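Drisberg Parallel Gripper Kit, hand-held version: review

Saturday, May 25, 2019

The Drisberg kit is a two-finger parallel gripper on a pistol handle, with a wrist camera mount and a single cable to the host. I bought it for the manipulation bench at Cadell, the shared workshop in Clallaldale where I build most evenings, and have now had 17 hours of use out of it. The same finger module bolts to a small arm, so grasps worked out by hand can be replayed later without changing the fingertips.

Assembly

The build took one evening. The linkage plates arrive deburred and the holes line up. Two of the M3 screws for the camera bracket were 8 mm where the drawing calls for 5 mm, and the long ones bottom out before the bracket is tight. I cut them down. Thread locker is not supplied and the trigger pivot needs it. Cable strain relief is a single zip tie through a slot, poorly placed, and I moved it back toward the handle.

Trigger and linkage

Travel is smooth over most of the stroke. There is some play near full close, enough to notice on thin objects. Both fingers stay parallel under load. The return spring is too stiff for long sessions; the softer one from Ní Mhurchú fits without modification and cost less than shipping did.

Finger pads

Grip on rounded wood is good. Glazed ceramic is less predictable, and I would not lift a full cup with the stock pads. They collect dust quickly and are glued on, so cleaning means wiping in place with alcohol and waiting.

Table work

I have been using ordinary tableware as test objects: a wooden spoon, a cream tray with a rabbit drawn on it, a white cup and saucer.

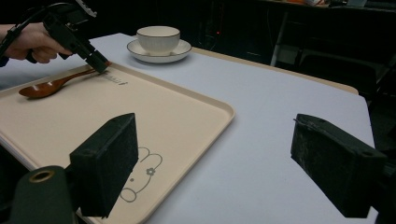

Long, thin handles are the harder case. The approach has to be low, and a raised tray lip limits how far the wrist can tilt before the housing touches. A narrower fingertip would help, and the mounting pattern is simple enough to print one – I have a version drawn up but not tested.

Software

The logger records video and finger width at fixed intervals. Calibration is a text file edited by hand. Version 2 of the manual leaves out the sign convention for finger width, so check it before recording anything long.

Verdict

Sound mechanics, mediocre cable routing, thin documentation. I would buy it again at the same price, with the softer spring in the same order.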